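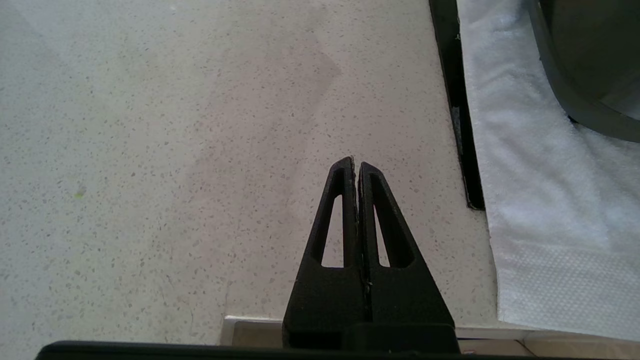 Foto: Arbeitskreis Haushalt und Technik / Projekt Sostaris

Protokoll der Sitzung des Arbeitskreises Haushalt und Technik
Februar, Beginn 18 Uhr, Teeküche und großer Raum der Villa

Punkt eins: Begrüßung und letztes Protokoll

Die Sitzungsleitung heißt alle herzlich willkommen, ganz besonders die Gäste aus der Wohngruppe Hokulham, die trotz des scheußlichen Wetters den Weg zu uns gefunden haben und auch noch Kuchen dabeihatten. Das Protokoll der letzten Sitzung wird mit einer kleinen Änderung angenommen: Unter Punkt drei muss es »Spülbecken« heißen und nicht »Spülmaschine«. Die Maschine kommt erst später im Jahr an die Reihe.

Punkt zwei: Bericht aus dem Projekt Sostaris

Die Projektgruppe berichtet ausführlich (und, wie man merkte, mit einigem Stolz) von den Übungen an der Arbeitsplatte. Geübt werden einfache Handgriffe rund um das Geschirr, also greifen, anheben, auf einem Tuch abstellen und wieder wegräumen. Bisher liegen 540 aufgezeichnete Durchgänge vor, davon sind 400 ausgewertet. Die schwarzen Greiffinger mit den länglichen Aussparungen laufen zur Spitze hin schmal zu, und genau darüber wurde lange gesprochen. An den Rand einer Schüssel kommt man damit nach Auskunft der Gruppe recht gut heran. Bei flachen Tellern sieht es noch mager aus, und ein dünnes Tuch von einer glatten Fläche aufzunehmen, gelingt nur an guten Tagen.

Aus dem Kreis kommt die Frage, wie schnell das alles geht. Die Gruppe antwortet, dass ein einzelnes Gefäß vom Greifen bis zum Abstellen 50 Sekunden braucht. Daraufhin wird gelacht, aber freundlich. Eine Teilnehmerin aus Hokulham gibt zu bedenken, dass sie selbst an manchen Morgen auch nicht schneller sei und für eine Hilfe, die langsam, dafür aber zuverlässig ist, durchaus Verwendung hätte. Dem wird vielfach zugestimmt.

Die gesprenkelte Platte macht nach Ansicht der Gruppe mehr Mühe als gedacht. Zwischen so vielen kleinen grauen und braunen Punkten ist ein Krümel schlecht zu erkennen – das geht übrigens auch Menschen so, wie mehrere Anwesende aus der eigenen Küche bestätigen können. Das Abwischen der Fläche wird deshalb vorerst zurückgestellt.

Punkt drei: Aussprache – Kann die Maschine schon Hausarbeit?

Die Meinungen gehen auseinander, und das Gespräch dauert deutlich länger als vorgesehen. Ein Teil der Runde hält einzelne Handgriffe für brauchbar, sofern jemand vorher alles ordentlich hinstellt. Andere wenden ein, dass gerade das Hinstellen die eigentliche Arbeit sei. Die Werkstatt Cenmont, die mit zwei Gästen vertreten ist, schildert ihre Erfahrungen beim Einsortieren von Kleinteilen: Solange die Teile immer gleich liegen, läuft es anstandslos, und sobald ein Karton schief steht, muss jemand hingehen.

Einig ist man sich darin, den Bewohnerinnen und Bewohnern in Hokulham vorerst keine Termine zu versprechen. Eine Vorführung soll es trotzdem geben, mit Kaffee und genügend Zeit zum Fragen.

Punkt vier: Beschlüsse

Die Projektgruppe wertet die restlichen Durchgänge bis zur nächsten Sitzung aus und notiert dabei auch die misslungenen Versuche mit einem kurzen Stichwort. Angenommen mit 7 Stimmen bei einer Enthaltung.
Cenmont prüft, ob sich etwas breitere Fingerspitzen zum Ausprobieren anfertigen lassen.
Die Vorführung findet in der Villa statt. Den Termin stimmt die Sitzungsleitung mit Hokulham ab.

Punkt fünf: Verschiedenes

Es fehlen wieder Geschirrtücher. Wer zu Hause welche übrig hat, möge sie bitte gewaschen mitbringen, gern auch alte und gern auch gemusterte. Der Schlüssel zum Vorratsschrank hängt ab sofort links neben der Tür.

Ende der Sitzung: 20.15 Uhr. Der restliche Kuchen wurde noch im Stehen verteilt.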